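Products > Hand Tools and Grippers > Collent G5 > Demonstration Day

Print this page | E-mail this page

Search products, manuals, part no.

Collent G5 Hand-Held Gripper: Demonstration at Groltstead

The G5 is a two-finger gripper held and operated by a person. It is used to record how a task is done by hand so that the same task can later be run on an arm fitted with matching fingers. Units are sold singly or as a left and right pair. The G5 will be shown at Groltstead on Thu 16 April, in the furnished rooms on the upper floor.

Demonstration content

The session covers soft goods: shirts, sweatpants, towels and pillowcases. An operator folds each item with a pair of grippers while a second member of staff explains grip width, approach angle and release. Visitors may then handle a pair themselves. Each turn is limited to 5 minutes. No prior experience is needed, but rings and loose bracelets must be removed.

A separate bench on the ground floor carries the Krishnan wrist adapter, fitted to a fixed arm. The arm runs a single towel fold on repeat. It is fenced and cannot be operated by visitors.

General data

Order number: 943
Fingers: two, replaceable pads
Actuation: manual, by trigger
Pad service interval: 2,000 closures on cotton, 500 on denim or canvas
Supplied with: one set of spare pads, hex key, storage case

Notes on folding work

Garments are best folded on a bed or other padded surface. The pads can then be pressed slightly below the fabric edge before closing, and a single layer is easier to pick up than on a hard table. Both grippers should close before either one lifts. 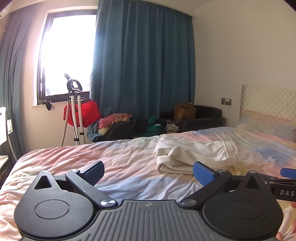
Waistbands need a wider opening than hems. Elastic tends to spring back after release, so the operator should hold the band down with one gripper and draw the legs over it with the other. Heavy fleece is folded in fewer turns. Thin knits can catch on a worn pad edge; replace both pads of a gripper at the same time.

Attending

Places are booked through the Vakovwood sales office. State the number of visitors and whether a left-hand unit is wanted for the practice turn. Customers who cannot attend may ask for the June session, which has the same content without the fixed arm.

Print this page | E-mail this page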